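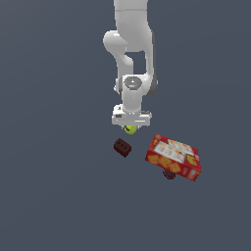 Davina Paterson had the tidying job running on the left-hand screen and her lunch on the desk in front of the right-hand one. She was meant to be writing the note for Lamont, and had got as far as the heading.

"Is it still going?" said Skye.

"It's on 1619."

"Out of what?"

"Out of however many it takes."

Skye pulled a chair over and sat on it backwards. She had joined Plernix from a shop, where she had spent four years filling shelves at night, and she watched the arm the way she might have watched a new starter.

"What's it supposed to do?"

"Pick the things up and put them away. Ball, brick, cracker box. Then it all gets reset and it starts again."

"Put them away where?"

"Wherever we tell it. A drawer, a shelf. Lamont want a kitchen."

"My nephew can do that," Skye said. "He won't, but he can."

Davina ate some of her sandwich. The note had to say whether the thing was ready for a house. Heather Imrie wanted a yes by the end of the day, and Heather had already booked the kitchen, a proper one, above a showroom in Zulska, for April.

"The ball's fine," Davina said. "You come down on a ball and it's the same all the way round. The box is the trouble. If it's lying at an angle you have to choose which sides to hold, and it chooses badly."

"I'd just tip it up with my thumb."

"It hasn't got a thumb."

"No, I see that."

They watched for a while. Skye asked what happened if the crackers were open, and Davina said they were never open. Skye asked what happened if there was one left in the bottom and you had to decide whether to keep the box. Davina wrote that down on the back of an envelope.

"On nights we had 22 cages to empty before six," Skye said. "You'd get one with a burst bag of sugar in it. That was half your shift gone, that one bag. The rest was easy."

"Did they ever talk about getting machines in?"

"They got one that washed the floor. We had to move everything out of its way first."

Heather rang at two. Davina put her on the speaker and told her that it could clear a good part of what it was given, that it was slow, and that she would not leave it alone in a room with a glass.

"Could you say nearly ready?" said Heather.

"I could say it's ready for tennis balls."

There was a silence on the line, and then the sound of Heather typing.

"Say it needs supervision," she said. "They'll accept supervision. They've got a person in the kitchen anyway."

"Then what's the arm for?" Skye asked, after she had rung off.

Davina typed the word supervision under the heading and looked at it. On the other screen the number had gone up by two. She finished her sandwich, wiped the crumbs off the desk with the side of her hand, and dropped them in the bin.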